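Office Table Reset Assistant, part-time
Zultari, atrium level

Zultari seeks one assistant to clear and reset the shared tables on the atrium level. Duties cover drinkware, trays, chargers, bags and papers left at the end of a shift. Five hours per week, paid monthly.
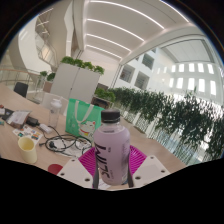 Shared table, atrium level: drink bottle, cup, cables and tote bag.

Applicants must be able to sort cables by connector and log unclaimed items. Plants are serviced under a separate contract. Start: November 2019. Apply in writing to Morenike Ibrahim, quoting reference 74.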